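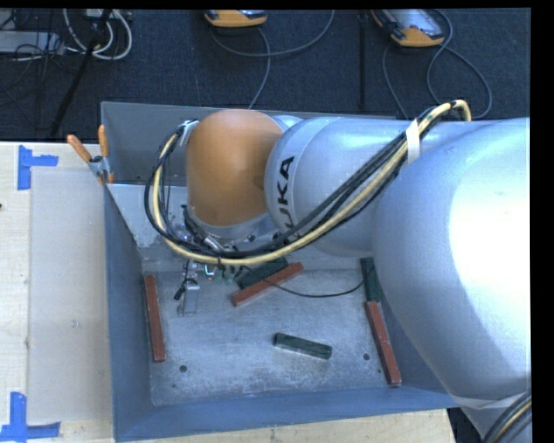
Home | Storage | Workroom | Floors | Contact

How to Set Up an Open Metal Bin on a Wooden Table

5 min read

Print this page | E-mail this page

An open metal bin is a good place to keep small parts, hand tools or stock that gets picked through all day. It can also scratch the table under it, and a new one often leaves gray smudges on everything for the first week. The steps below cover a painted or bare metal bin with straight sides, used on a wooden table in a carpeted room. Allow an afternoon, most of it drying time.

What you need

Dish soap and warm water
Two soft cloths and an old towel
Fine sandpaper, 325 grit or close to it
A metal file
Self-stick felt or a thin rubber mat
A tape measure and a pencil
Work gloves

Clean the bin

Put the gloves on before you handle a new bin. The top rims and the corners are where sharp spots are usually found.

Wash the inside first with warm water and a little dish soap. New metal bins tend to ship with a film of oil on them, and it will come off on your cloth as a dark smear. Change the water when it turns gray. Work into the bottom corners with a folded edge of cloth. Rinse, then wash the outside and the underside the same way.

Stand the bin upside down on the towel and let it drain. Wipe it with the second cloth and leave it for at least an hour. Water hides in folded seams, so tip the bin each way once before you call it dry.

Check the rims and corners

Run a gloved finger slowly along each rim. If the glove catches, mark the spot with pencil. Take the burr down with the file, stroking in one direction, and finish with the sandpaper. Do the same at the corners. On a painted bin, go lightly and touch up any bare metal with a matching paint, or it will rust there first.

Wipe away all the filings before the bin goes near the table or the carpet. Metal dust is hard to get out of a dark carpet and it shows up on the bottoms of your shoes for days. We do the filing outdoors.

Protect the table

Felt is enough for a bin that stays put. Cut a strip for each edge of the underside and a square for the middle, and press them down hard. If the bin gets bumped or pulled forward a lot, use a rubber mat instead. Cut the mat a little smaller than the bin so that it doesn't catch on sleeves.

Some black rubber will stain a pale wooden top. Test a scrap under a heavy book overnight. The cork-backed mat sold by Tranholm did not mark our table. An older one from Hondcombe left a faint ring that had to be sanded out in March.

Place the bin

Keep all of the base on the table. Leave at least 11 inches between the bin and the front edge if you also write or pack there. A full bin of hardware can be heavy, so set it over the legs and away from the middle of a long span.

Height matters more than people expect. Measure from the floor to the top rim. Ours comes to 37 inches, and most people can reach the bottom without leaning on the rim. If you are short, try a lower table before you try a step.

On carpet, push down on each corner of the table before loading. Thick pile can hide a short leg. Fix a wobble with a flat shim under the leg, never folded cardboard, which packs down.

Fill it

Start with a single layer. Lower heavy pieces in by hand; dropping them chips the paint and makes a noise you will get tired of. A thin liner sheet cuts the noise, but it slides unless it is trimmed to fit snugly.

Stop at two-thirds full. Past that, things roll out when you dig for the ones at the bottom.

Upkeep

Empty the bin once a month and wipe it out with a dry cloth. Lift the felt or mat at the same time and brush off any grit. Replace felt that has gone flat.

Last updated 19 October 2024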